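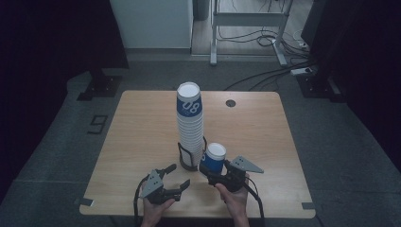
Fongchan Klinhom thinks a stack of paper cups should never go higher than your forearm, and will tell you so while you are still tearing open the sleeve.

7 min read

Home Food Rooms Makers Letters
Search stories Enter keyword Go

I had asked, innocently enough, how other people keep their cups, and I got a good deal more of an answer than I'd bargained for (the tea went cold twice!). At the Cornley hall, where we put on the May lunch for 46, the cups used to live in a drawer, lying on their sides, and every year the bottom ones came out squashed into ovals.

Now they stand. A wire holder grips the lowest few and leaves the rest free, so you can lift one off the top with a little twist and set it down beside the others without the whole tower going over. White cups with a navy band look rather handsome that way, I think, like something you meant to have out.

Fongchan and I still disagree about height. I like a tall stack, because I hate refilling in the middle of the coffee rush, and at Sumedow I once went up to 33 and felt very pleased with myself until somebody leaned on the table. Fongchan says 10 and a second holder. We have both bought the second holder, and mine is in the cupboard over the sink, with the spare lids.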